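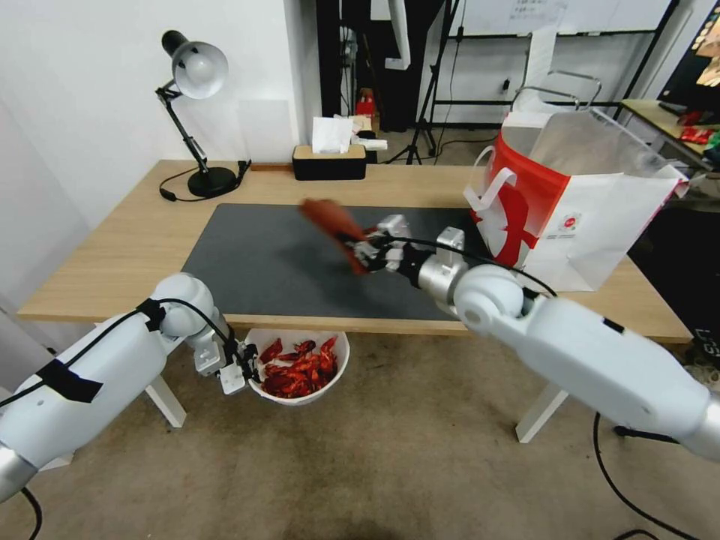
Sudheer Joseph wrote back that the font was too wide. That was all he said about the first build, after eleven weeks of work. The font was too wide, and the shopkeeper in the second town said "harvest" where she should have said "debt."

Nora read the message twice on her phone, standing in the kitchen with her coat on. Then she took the coat off and turned the computer back on.

The game was called Clelska. It had come out in one country, on one handheld, and had sold badly. You played a girl who carried letters between villages in a valley that was slowly filling with water. There were no fights. Every few chapters a village went under and you had to decide which letters to keep. Nora had found a copy in a box of used cartridges and had played it without being able to read much of it, guessing from the pictures and from the two years of language classes she had taken in college. When she finished it she wanted her brother to play it, and he couldn't read any of it at all.

So she had started a patch.

She posted about it on a forum called Ludis, where people traded save files and argued about emulators. Three people offered to help. One of them disappeared after a day. One wanted to be in charge. The third was Sudheer, who didn't say much about himself and asked for the script dump.

He was right about the font. The original characters were square, and the text box held 10 of them across. Nora had squeezed English into the same grid, and every sentence came out like a ransom note. Words broke in the middle. The girl's mother said "I will wait for y" and then, on the next line, "ou."

"It needs variable width," Sudheer wrote.

"I don't know how to do that," Nora wrote.

"I know part of it," he wrote.

They worked on it through November. He lived several hours ahead of her, so she would go to bed with a problem and wake up to a file. The files were named with numbers. Some of them crashed at the title screen. One of them ran fine but turned all the water in the valley pink, and she kept that one in a folder of its own. Number 8 was the first where the letter "i" took up less room than the letter "m." She sat and pressed the button through the whole opening, reading it aloud to the cat.

The mistake about the debt took longer. The word meant both things, depending on the region, and the writer of the game seemed to have used it both ways on purpose. The shopkeeper said it in the second town, and then the old man said it at the dam, and then the mother said it in the last letter. Nora had put "harvest" in all three places because it sounded nice. Sudheer thought it should be "debt" in all three places because that was what the story was about.

"She's a shopkeeper," he wrote. "She is telling the girl she owes money."

"The mother isn't," Nora wrote.

He didn't answer for four days. She checked Ludis at work and then stopped checking it at work. She fixed the menu for the mailbag. She fixed the save screen, which had been asking players whether they wanted to "memory the adventure." She looked for the company that had made the game, a studio called Mamani, and found a dead web page and a phone number for a place that now sold office chairs.

When he came back he didn't mention the four days. He sent a scan of a page from an old game magazine called Drusden. There was an interview on it, a short one, with small type and a gray background that made it hard to read. The writer of Clelska had been asked about the last letter. She had said that in her grandmother's town people used one word for what you brought in and what you had to give away, and that as a child she hadn't known they were supposed to be different.

Nora translated it and sent it to him to check.

"That doesn't help," he wrote.

"No," she wrote.

She tried "what's due." She tried "the reckoning," which sounded like a movie about cowboys. She tried "the yield" and hated it. For a week the build had the original word sitting there in its own script, because the new font had no room for it anywhere else and she had drawn it in by hand, one dot at a time. She thought about leaving it that way. Her brother, who was testing, said he thought it was a bug.

In the end she wrote "what comes in" for the shopkeeper, and "what comes in" for the old man, and for the mother she wrote "what comes in, and what goes out with it," which was longer than the original and needed a second text box. Making a second text box in that scene meant moving the pointer for every line after it. There were over 1,000 lines after it. Sudheer wrote a small program that did the moving, and she checked the lines herself, at night, with the sound off.

The readme file was dated February 14, 2018. She put both their names in it and the instructions for applying the patch, and a note that it would not work on the second printing of the cartridge, if anybody had one. She didn't explain about the word. She uploaded it to Ludis and went to do the dishes.

By the time she came back there were six downloads and one comment, asking whether it would run on a phone. She answered that. A little later her own message light came on.

"The shopkeeper is good," Sudheer wrote. "There is still a typo in chapter five. The bridge man says 'there' for 'their.'"

She opened the script and searched for the bridge man. He had 11 lines, and it was in the last one. She fixed it, changed the version number, and asked him what he had thought of the mother.

It was the middle of the night where he was. She left the window open and started on chapter six, in case there were more.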